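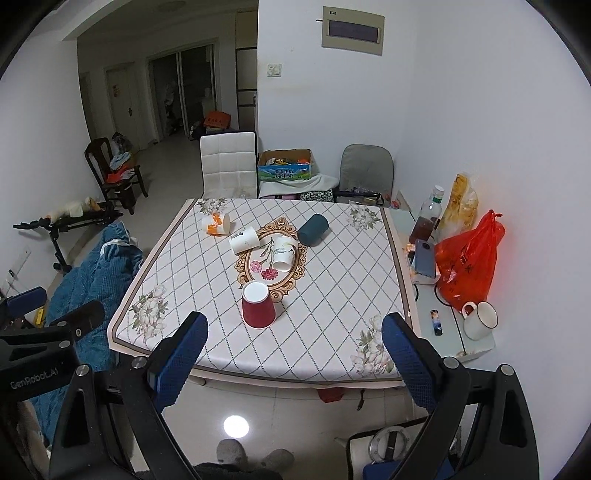 The Damby Rules came in a binder with 40 pages in it, and I read every one of them on the bus home to Widdale, because I'm the kind of person who reads the card in the seat pocket on an airplane too. Rule 1 was my favorite. Begin with a mess you would believe. I loved that! I'd pictured the job as being all about neatness, and there I was with written permission to leave paper cups lying on their sides all over a flowery tablecloth and stand the red one on its head. The fingers have to be in view before you go for anything (Rule 4), the table stays put (Rule 6), and no reaching in with your bare hand to help, ever, which was Rule 9 and was in bold.

Rule 9 was the one I broke.

I should say that I was good at this. I'm not bragging, or I am a little. Okoro paid by the accepted take, and in my first month they sent back 13 of mine, total, and most of those were for talking. (I talk to cups. "Come on, you," that kind of thing. Rule 17 says keep quiet, and I'd be halfway through a lovely smooth lift and hear my own voice say "there we go, sweetheart" and have to start over.)

The thing about a paper cup is that it's nothing. It weighs nothing, it wants to roll, and if you squeeze the way you'd squeeze with your own fingers it folds in the middle and then you've got a taco. Rule 11: a crushed cup is a finished take, log it and reset. Rule 12: do not log a failure as a success because it was nearly one. Somebody had underlined "nearly" in my copy, in pencil, hard enough to dent the page behind it. I used to wonder who'd had the binder before me and what they'd done.

So, the evening in August. I'd been at it since lunch and I was on take 100, and I had decided that take 100 was going to be beautiful. I'd promised myself noodles after. And it was beautiful, right up to the last cup, which I had upright, I swear I had it, and I opened the fingers and it started to tip. Slowly! Like it was thinking it over. And my left hand came out, all by itself, and put one fingertip on the rim, and the cup stood still.

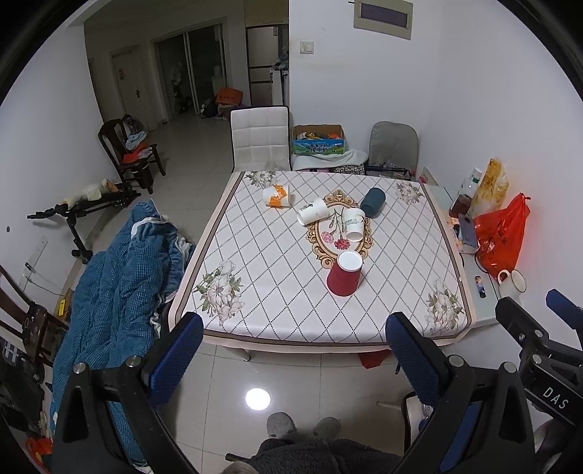 It took less than a second. I stood there in my slippers feeling like I'd shoplifted.

Now, you can say that a fingertip is small, and I said so, out loud, to the kitchen. I said the cup probably would have stayed up anyway. I said Benton, down the road, didn't even have a rule about hands, which was something I'd heard at the bus stop and had no business repeating. Then I filled in the log. Take 100, cups upright, hands clear, success. I ate my noodles and they tasted like the box.

At two in the morning I got up and opened the binder. I think I wanted to find an exception, some little line about fingertips. What I found was the note under Rule 9, the part in small print I'd skimmed on the bus. It said: The robot will learn that cups stop falling. It will let go early and wait for the hand.

Well, I couldn't shake that. I lay there and imagined some big patient arm in somebody's house, opening its fingers too soon, over and over, cups rolling off onto the tile, and the thing just holding still each time, waiting for me to come and put my finger on the rim.

I changed the log in my pajamas. Take 100, bare hand, reject. There's a box for comments and I wrote "sorry," and took that out, and then wrote "left index finger, last cup," which was more use to anybody. Then I went back through the whole day's takes with a cup of tea, all of them, in case I'd done it before and not noticed. I hadn't. I did find one where I hummed.

Okoro wrote back before lunch. One line. Thanks, please send 30 more, and could a few of them go wrong on purpose.

I set the cups out again. I put the dark teal one near the middle, on its side, where I knew it would give me trouble, and I kept my left hand in my pocket until I needed it.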